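Storage cartons at the Famport annex are being relabeled this November. The new labels carry the shelf code first and the accession number second, printed at 11 point. Old labels stay on until the catalog entry is checked.
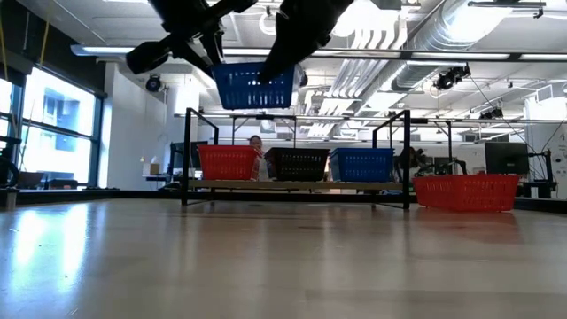

Marietjie Cele
Records Editor

The Halás series, 3799 items, goes first. Use pencil on folders and leave 3 inches clear at the spine. Requests for boxes above shelf 100 close at noon.

Contact the records desk | © Prornbridge Archive | Back to top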